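Brenura Two-Arm Bench Kit: our equipment page
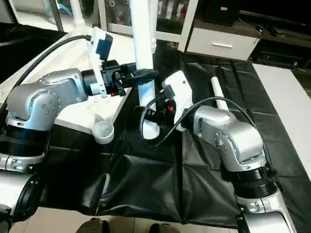 We've had the Brenura kit on the bench since October and it has become the thing everybody wants a turn on. This page used to be three lines and a phone number. Niamh Egan asked for something longer that she could send to people before they book time with it, so this is everything we know so far, put together by Gediminas Eglītis and me (Caroline Shemweta). Last updated Jul 3, 2021.

What you get

Two arms, two grippers, a wrist camera, a control box that lives under the bench, and the Dzene software on a stick. The mounting plates come pre-drilled. Ours went onto a table we already owned, which pleased me no end, as I had been dreading a week of metalwork! Normunds Avotiņš had both arms up in an afternoon and spent the next morning tidying cables, and then tidying them again.

The whole lot arrives in 2 crates. Keep them. The foam is cut to shape and you'll want it if an arm ever has to go back.

What it's good at

Holding one thing while doing something to another thing. It sounds so simple, and it's the whole reason we wanted two arms. Our first jobs were with plastic pipe and threaded fittings, the sort of work where a person uses one hand to steady and the other to turn, and the kit took to it beautifully. One arm grips the pipe upright, the other comes in low and works at the fitting. With a single arm we were forever building clamps and jigs, and each new pipe size meant another jig. I have a drawer full of them. I don't miss them one bit.

It is also lovely at slow, careful handovers. You can pass a part from left to right with the speed turned well down and watch both sides adjust. Rimantas Kalniņš runs his handover routine for every visitor and I still stop to look.

Less good: anything floppy. Cable, bags and thin tubing all give it trouble, and we haven't found settings we like. If your job is mostly soft stuff, talk to us before you book.

Teaching it a job

You can move the arms by hand and save positions as you go, or write the steps in Dzene, or mix the two. Most people start by hand. The arms go light when you hold the release and they stay where you leave them, with a tiny sag at full stretch that you learn to allow for. Saved positions get names, so please give them proper ones. There are currently four called "test".

Dzene itself is plain to look at and very quick. The step list sits on the left, the arms on the right, and you can run any step on its own. I love that last part. With our old controller you had to start from the top each time, which for a long pipe job meant making a lot of tea.

The wrist camera is small and does more than I expected. We use it mainly to find the end of a part before closing the fingers. Clean the lens before you start. Half the "faults" reported in the first month were thumbprints.

Grippers

The fingers unscrew, and a swap takes a few minutes once you've done it twice. We've been using Breltico finger pads for smooth pipe and they grip well without marking. A pack of 40 has lasted us this long with plenty left. For metal parts go back to the bare fingers.

Check the gripper cables before a long run. They need enough slack for the wrist to turn fully both ways, but if the loop is too big it'll catch on your parts. Gediminas likes to run the job once at low speed with a hand on the stop button and his eyes on nothing except the cables, and I've come round to doing the same.

Table covering

Put a sheet down. It saves the tabletop, small fittings don't skate off so easily, and clearing up is a matter of gathering the corners. Dark sheeting suits us as our parts are mostly pale and the camera picks them out better.

How it has held up

Our log stands at 336 hours of running. In that time we've replaced one cable and a set of finger screws, both our own doing. The longest single job was 142 fittings, done over a long day with stops for loading, and the right arm needed its zero checking halfway through. The joints are still smooth and quiet. The fan in the control box has got louder, and Normunds has a new one on order.

Parts and help come through Drullisia, who have been quick with us and will talk to you on the phone like a human being.

Booking

Half days or full days, by email to Niamh. First-timers get about an hour with one of us before going solo. Bring your own parts, plus a few spares you don't mind losing. Long hair tied back, no lanyards near the arms, and the speed stays on the low setting until one of us has seen your job run through.

Manual is in the blue folder. The page on resetting the left arm is loose, please put it back.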